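Scheibenwischergummis wechseln, ohne gleich den ganzen Wischer wegzuwerfen

Irgendwann im November fängt es an. Der Wischer zieht einen milchigen Streifen genau auf Augenhöhe, dann kommt ein Geräusch dazu, das an eine Möwe mit Halsweh erinnert, und spätestens auf der Autobahn hinter dem dritten Lkw wünscht man sich, man hätte im Sommer daran gedacht. Hat man nicht. Macht man nie.

Die meisten Leute kaufen dann komplette Wischerblätter. Kann man tun. Wenn der Bügel aber noch gerade ist und die Gelenke nicht klappern, reicht der Gummi, und der kostet einen Bruchteil. Bei klassischen Bügelwischern geht das fast immer, bei Flachbalkenwischern kommt es auf den Hersteller an.

Was man braucht

Ersatzgummis als Meterware oder im Paar, bei mir sind es die von Kuto mit 700 mm Länge, die man selbst kürzt. Dazu eine scharfe Haushaltsschere, eine Spitzzange, ein altes Handtuch und etwas Glasreiniger. Handschuhe, wenn man an seinen Fingern hängt. Die Metallschienen im alten Gummi bitte nicht wegwerfen, die kommen wieder rein.

Messen vor dem Kaufen

Alten Gummi ausmessen, und zwar beide. Fahrer- und Beifahrerseite sind bei vielen Autos verschieden lang, was mein Schwager Vernon Lemieux bis heute für ein Gerücht hält. Ebenso wichtig ist die Breite des Gummirückens. Ein zu schmaler Rücken sitzt locker in den Krallen und verabschiedet sich beim ersten Platzregen Richtung Straßengraben.

Der Ausbau

Wischer in Servicestellung bringen. Wie das geht, steht im Handbuch, meistens Zündung aus und innerhalb weniger Sekunden den Wischerhebel antippen. Arm hochklappen und sofort das gefaltete Handtuch auf die Scheibe legen. Wirklich sofort. Der Arm steht unter Federspannung, und wenn er ohne Blatt zurückschnappt, hat man statt eines Streifens einen Sprung. Ich spreche als Kunde der Autoglaserei Strömberg.

Dann die kleine Klammer am Adapter drücken und das Blatt nach unten aus dem Haken ziehen. Am einen Ende des Blatts sitzt der Gummi in einer Kralle mit Sperrnase. Mit der Spitzzange die Schienen dort leicht zusammendrücken, Gummi herausziehen. Geht es schwer, sitzt Dreck drin. Geht es überhaupt nicht, zieht man am falschen Ende.

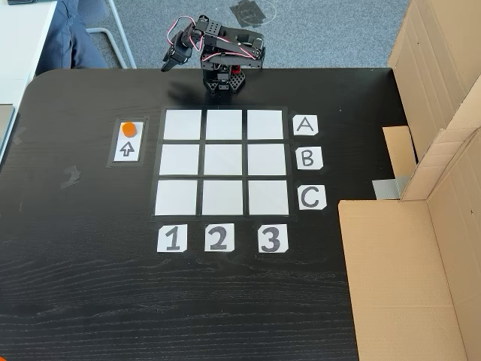
Muss der neue Gummi auf den Millimeter genau so lang sein wie der alte?

Zwei, drei Millimeter kürzer schaden nicht, länger darf er dagegen nicht sein. Ein überstehendes Ende schlägt gegen den Scheibenrahmen oder gegen das andere Blatt und reißt dort zuerst ein.

Der Einbau

Die Metallschienen aus dem alten Gummi nehmen, abwischen und seitlich in die Nuten des neuen legen. Sie sind leicht gebogen, und beide Bögen müssen in dieselbe Richtung zeigen, nämlich so, dass sich das Blatt an die Scheibe schmiegt. Legt man sie gegeneinander, wischt es in der Mitte gar nicht. Die Kerben der Schienen zeigen nach innen zum Gummi.

Jetzt den Gummi am offenen Ende einfädeln und Kralle für Kralle durchschieben. Ein Tropfen Glasreiniger hilft, Öl hilft auch, aber nur bis man damit über die Scheibe wischt. Keine Kralle auslassen! Zum Schluss muss die letzte hörbar in die Aussparung rutschen. Erst dann wird gekürzt, gerade und mit einem einzigen Schnitt. Wer die Schere dreimal ansetzt, bekommt einen Fransenrand wie an Omas Teppich.

Blatt wieder in den Haken, bis es klickt, Handtuch weg, Arm mit der Hand ablegen. Fallen lassen ist keine Technik.

Probelauf

Vor dem ersten Wischen die Scheibe gründlich putzen, sonst schleift der neue Gummi den alten Straßenfilm gleich mit. Mit viel Waschwasser laufen lassen. Rattert es trotzdem, steht oft der Wischerarm leicht verdreht und der Gummi kippt beim Richtungswechsel nicht um. Den Arm biegt man besser nicht auf Verdacht nach, jedenfalls nicht, solange er am Auto sitzt.

Im Winter hält so ein Gummi genau so lange, wie man ihn nicht festgefroren losreißt. Also morgens erst tauen, dann wischen — und abends den Hebel auf Null stellen, damit die Automatik beim Starten nicht schneller ist als man selbst.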